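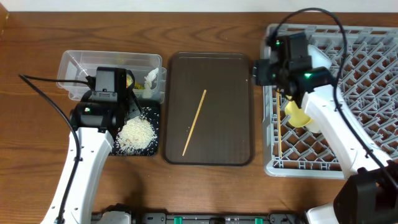
Drandus Adult Education
Home Kitchen Basics, course 1523
Handout 2: Washing, drying and dry storage
September 6, 2025

Read before the second class. Bring your kitchen sketch from Handout 1 and the list of dry goods you keep at home.

1. Cleaning and sanitizing

The two words get mixed up, so we will use them the same way all term.

Cleaning means removing food, grease and dirt, usually with warm water and dish soap. Sanitizing means lowering the number of germs on a surface that is already clean. Sanitizer works poorly on a dirty surface, so the order is always clean, rinse, sanitize, dry.

Most dishes in a home kitchen need only cleaning and drying. Sanitize cutting boards, knives and counters after raw meat, poultry, fish or eggs, and anything used by a person who is sick.

For a household sanitizer, mix one tablespoon of plain, unscented bleach into one gallon of water. Check the label on the bottle first, as strengths differ. Make it fresh each day and never mix bleach with vinegar, ammonia or any other cleaner. Open a window.

2. Order of work at the sink

Scrape plates into the trash or compost. Wash the least greasy items first: glasses, then flatware, plates and bowls, and pots last. Change the water when it goes cool or the suds are gone. Keep knives out of the soapy water, where a hand can find them by accident.

Rinse in hot running water or in a second basin. If you use a basin, change that water as well. A rinse basin full of soap film puts the film back on the dishes.

Sponges stay wet and pick up food, which makes them a poor tool for raw meat juices. Use a paper towel for those and throw it out. A dishcloth that goes in the laundry every day or two is easier to keep clean than a sponge.

3. Drying

Air drying is the method we recommend. A towel that has wiped hands, counters and a wet pan will move germs onto a clean plate. If you must towel dry, take a fresh towel and use it for dishes only. 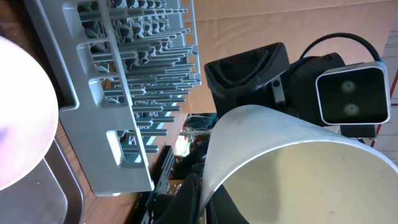
Air has to reach both sides of a dish. Stand plates on edge with a space between them. Put cups and bowls upside down on a slant so that steam and water can get out. A cup set flat on a towel traps moisture, and the inside may still be damp the next morning.

The drying rack needs washing too. Water collects at the feet and in the corners, and a slimy film builds up there. Once a week, empty the rack, scrub it with soap and an old toothbrush, rinse it and let it dry fully. If there is a tray underneath, pour it out daily.

Put nothing away damp. Stacked wet plates smell after a few days, and wet storage containers are the most common cause of mold in dry goods.

4. Storing dry goods

Rice, flour, beans, oats and pasta keep well if they stay cool, dark and dry. The cabinet above the stove is none of these. A low cabinet away from the oven and dishwasher is better.

Choose containers with tight lids. Clear ones let you see how much is left, but should stay out of direct sun. Write the name and the date of purchase on a strip of tape. Use up the old stock and wash the container before refilling it.

White rice keeps for years when stored properly. Brown rice has more oil in it and turns rancid in months; keep it in the refrigerator if you cook it only now and then. Whole wheat flour is the same.

If you find small moths or beetles, throw out the food they are in and check every open package nearby. Vacuum the shelf, paying attention to the corners and screw holes, and wipe it down with soapy water.

5. Cooked rice

Dry rice is low risk. Cooked rice is different. Some bacteria form spores that survive boiling, and they grow if the rice sits out warm. Refrigerate leftovers within two hours, in shallow containers so that they cool quickly. Reheat until steaming hot all through.

6. Practice for class

We meet in room 53 of the Stostura building. Use the side entrance, as the front doors are locked on weekends. Class starts with 30 minutes on the homework, followed by the washing exercise.

Homework, half a page is enough:
Where do dishes dry in your kitchen, and where does the water go?
Which of your dry goods has no date on it?
Name one container you would replace and why.

Students who missed the July orientation should pick up the course packet from the Esance desk on the ground floor. Aprons are provided. Wear closed shoes.

Next handout: refrigerator temperatures and leftovers.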